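## Lellwood table lamp

We've been selling the Lellwood for years and I still love switching it on of an evening! Makris wove the shade fabric for the first batch of 477, and every one since has used the same soft cotton — it gives a warm, low light that's lovely for reading. 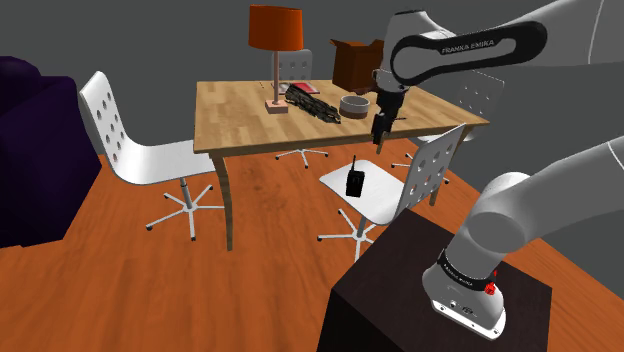

The flex is 4 metres long, so you can put the lamp well away from the socket. It takes an ordinary screw-in bulb, and the switch sits on the cable where your hand can find it. Burnt orange, with the pinkish base, is the colour I'd pick for a plain grey wall, but the moss green is a beauty too. Spare shades come from our Jarkthorpe shop.

Eirini Vrettos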